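Posted in: Robots, Things That Went Wrong

So the kitting cell bit me. Well, it bit a circuit board, and then a steel tray, and I spent most of August finding out why.

If you're new: we have a two-armed setup at Grirnell that puts together parts kits. One motor, one red board, one of each harness, all into the steel tray in the middle. I wrote the pick program, which means the blame lands on me (fair!). It had done 584 kits before anything went seriously wrong.

The fault was a bad height reading. The right arm would come down over the steel tray believing it still had room to spare, and it would keep pushing until the force limit kicked in. The first time, I heard a crunch and hit the stop button way too late. One cracked board, one very embarrassed blogger.

I blamed the gripper pads, then the calibration, then Tamsin Esposito, who had moved the table (sorry, Tamsin). It was the metal rim. That rim is shiny and rounded, and when the wrist sensor looked at it from a low angle the distance jumped all over the place. 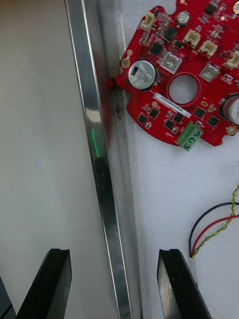

Green laser line on the bare metal, red board right up against it.

See how close the board sits to the metal? A few millimeters of bad reading and you're into the parts. I had a check for readings that were missing completely, but none for readings that were simply wrong – rookie stuff.

My first fix was to slow everything down. I dropped the approach speed from 600 to 500 on our controller's scale and felt pretty smug until it faulted 2 more times in one afternoon. Slower, yes, but still headed for the wrong height. 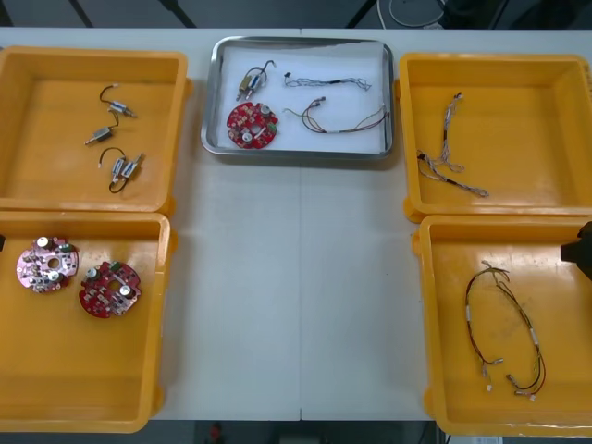

What fixed it

I stopped trusting a single reading. The arm now takes several on the way down, throws out the jumpy ones, and quits if the rest don't agree. There's also a hard floor in the program for every tray, measured by hand, and the fingers can't go below it no matter what the sensor claims.
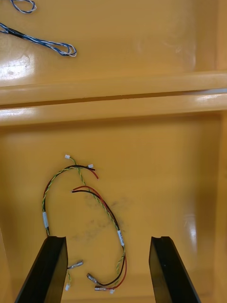 I also turned the force limit way down. It had been set for a heavier job on the old Kincaid line and I'd copied it over without looking, so please go check yours! The harnesses weigh next to nothing and don't need anything like that much push.

One more thing, and it's the one that bugs me. The stop button was on the far side of the table from my chair. It's now where I can slap it without standing up.
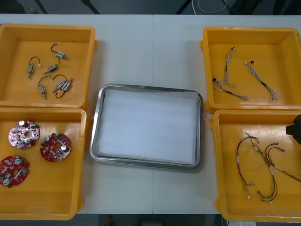

Rotley Robotics Club – Kitting Team

We're running it again with someone at the button for every kit, and the log gets read at the end of each day. I still flinch when the arm dips toward that rim. Next up is trying a matte tray from Mokiston, if it ever ships, and I'll post the readings side by side once I have them.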